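Surface and Backdrop: how the setting of a small build task affects what you can see
Joaquim Moreira and Ghizlane Tawfik
Design and Materials, second year, Farnalby
Tutor group 4

1. What we set out to do

Our brief was to take one everyday job (ours was joining toy bricks together) and look at the surface it gets done on. Most groups went for kitchens. We went for a worktop with a strong pattern and walls with an even stronger one. Question was simple: does a busy setting make small parts harder to find, and which colours suffer most?

Ghizlane did the background reading and the colour section. Joaquim did the materials and typed this up, so blame him for spelling.

2. Background, short version

Red-brown marble has been used for counters and washstands for a long time. The Amley house inventory of 1865 lists a "red marbel slab, veined" in the pantry, spelt like that, next to thirteen jelly moulds. We liked that. Somebody was putting small things down on it and picking them up again even then. Leaf wallpaper is a newer taste, at least in the size of leaf we are talking about. Sample we worked from in class was the Canano one, sheet 1513 in the pattern book. Big palms, no small repeat.

Two ideas from the reading we kept coming back to:

Contrast of colour (is the part a different colour from what's under it)
Contrast of texture (is the part plain where the surface is busy, or the other way round)

We expected the first to matter more. Changed our minds a bit, see section 5.

3. The bricks

Chunky type, with round studs. Plain bright colours, no printing on them. We wanted something everyone knows the shape of so that finding it is about seeing, not guessing. 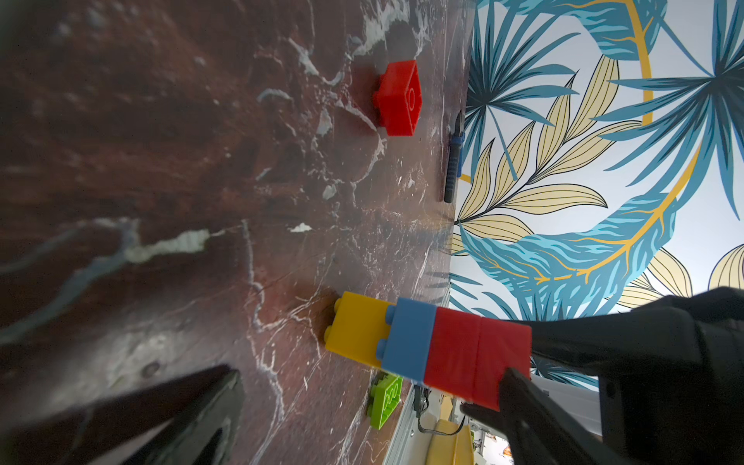
Colour was the first thing we argued about. Joaquim thought red would vanish on a red-brown stone and wanted it left out. Ghizlane wanted it in for exactly that reason. She won. The single red brick sitting on its own further up the marble is still easy to pick out, brighter than the maroon round it, and the shadow to its left helps. Lime green is the strongest colour against the stone but the green one is partly hidden under the joined row, so being bright did it no favours. Yellow and blue next to each other in the row read very clearly as seperate pieces. Yellow on its own we think could get confused with a pale patch in poor light, not tested.

Also worth saying, the slim tool with the blue and black handle lies right along the join between marble and wall. Dark grip against dark stone, we'd rate that worse than any brick. A tool wants a bright handle all the way down.

4. The room as a whole

Close up you only think about the stone. Step back and the walls take over. Falcão's handout (the one on kitchens, from August) says a worktop should be judged from the doorway as well as from where you stand to use it, and we tried to follow that. From further away the marble is the calm part, which surprised us both after all our complaining about veins.

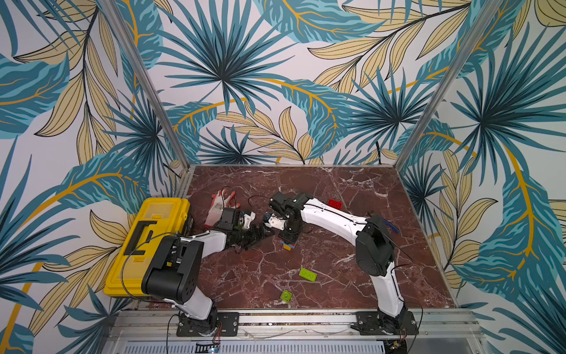

The leaves are large, teal against white, with yellow ones in between, and the eye goes to them straight away. Nothing small can compete. On the other hand a large pattern at the back doesn't actualy get mixed up with small parts on the table because the sizes are so different. A small floral might have been worse. The metal edging helps too, gives a clean line where stone stops and paper starts.

Big items are no problem at all. Yellow toolbox at the left, you could not lose it. The work glove we'd have kept nearer the box, personally.

5. What we think

Texture matters more than we gave it credit for. A plain brick on a veined stone shows up because it's plain. Red on red-brown was fine. Dark on dark was not. Hidden under something else beats everything, whatever the colour.

Recomendations if anyone is fitting out a hobby corner like this:

Keep the marble, it's nice
Large leaf not small leaf
Tools with light or bright handles
A shallow tray for loose parts, plain white

6. What we'd do differently

Light. We had no plan for it and should have. Same surface in the morning and at 4 in the afternoon would have made a proper comparison. Also should have tried a plain wall next to the leaf one, we ran out of sheets. Ghizlane's colour swatches are in the appendix, the two at the back are stuck in upside down, sorry, glue had set.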